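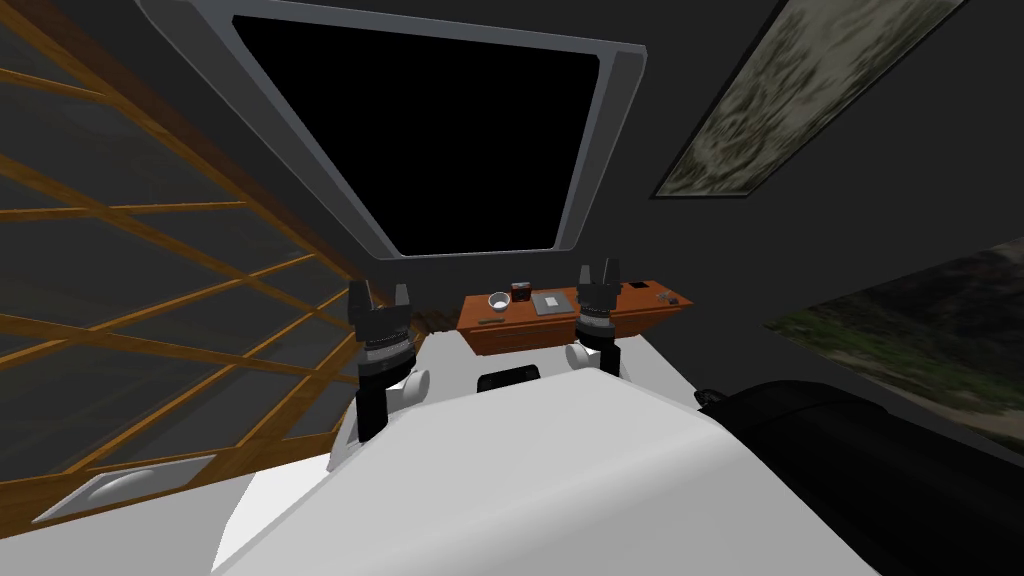

Clisteck runs its open day on a Wednesday, which tells you who it's for. Trade people mostly, a few students, one couple who had seen the banner from the bus. Doors at 10, coffee in the corridor, name badge, up two flights. The building went up in 1845 as a rope store and the stairs feel like it.

I'd gone expecting machinery. Noise, yellow cages, someone shouting about safety glasses. What you get is a long room with the blinds half down and everybody looking at monitors. Most of the teaching at Clisteck happens in simulation. The two-armed robot lives in a rendered room with a desk and a few small things on it, and it can practise in there all night without breaking a bowl or anybody's wrist.

First session was the desk. The robot has two arms, a two-fingered gripper on each, and the operator drives both with a pair of hand controllers. She made it look like nothing. Then we got a go.

Reader, I was dreadful. The arms do what you tell them, that's the trouble. You lean, they lean. My left hand went for the bowl and my right hand, unsupervised, went off somewhere over the back of the desk. Gave up after 4 minutes. The man after me, who fits kitchens, got the hang of it almost at once and was insufferable through lunch.

Why bother with a pretend room at all? I asked, a bit bluntly. Cost is the short answer. A run in the simulator costs electricity. A run on the bench costs a technician, a bench and sooner or later a gripper. Every attempt gets saved too, good and bad, and goes into the pile the software learns from. The team had 67 usable runs of one task before we arrived that morning. I doubt mine made it 68.

The rooms themselves come from Mäkelä, a small studio that used to do kitchens and hallways for furniture catalogues. You can tell somebody there likes joinery. Lattice with proper wooden slats, grain on them, shadows in the right places. Then a wall that's just dark grey, because a wall is a wall and there was a deadline. The operators have got fond of it. They talk about "the house" and grumble when a new one is loaded. 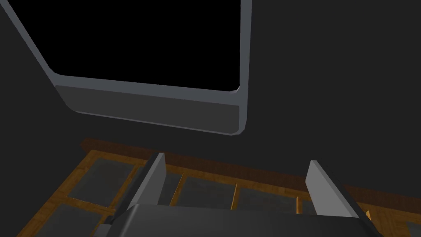
After lunch, the close-up work. Fingers wide, find your line, come in slow. It is much harder than the desk session because you lose all sense of where the rest of the robot is. Depth is the killer. A slat looks a hand's width away and you're already into it, and the simulator doesn't clang or anything, the arm just stops and sulks. The advice from the operators was to watch the shadows. Shadow and finger meet, you're there. Simple enough, took me most of the hour.

There was a talk in the middle from Petby, who pay for some of this. They make kit for care homes and want a machine that can clear a bedside table at 6 in the morning without waking anyone. Good talk, too many slides. The best question came from a student at the back: what happens when the real table is a mess? Long pause. More training, was the gist, and more rooms. Messier ones. Lighting that changes. A fair answer though I'd of liked to hear a date attached to it.

Flillent had the last slot, on the grippers. Five finger shapes passed along the rows in a biscuit tin, flat ones, stubby ones, one with a rubbery pad that picked up every bit of fluff in the room. Same shapes exist as models in the simulator, so an operator can swap them over between runs and see which gets a grip. Flat plates are dull and they win a lot, apparently. I kept hold of one too long and had to be asked for it back.

Does it all carry over to a real arm? Partly. That was the word used, several times, by different people, and I liked them for it. Friction is the sore point. Things in the simulator slide when they shouldn't, or stick, and a skill that looks finished on screen can come apart on the first morning at the bench. So they go back, fiddle with the numbers, run it agian.

Second go at the controllers just before we were turned out. Better. Both arms where I wanted them, more or less, and the bowl up off the desk for a second or two before I got excited and dropped it. The kitchen fitter clapped.

The next open day is in September. Places are free but you have to book, and wear flat shoes for the stairs.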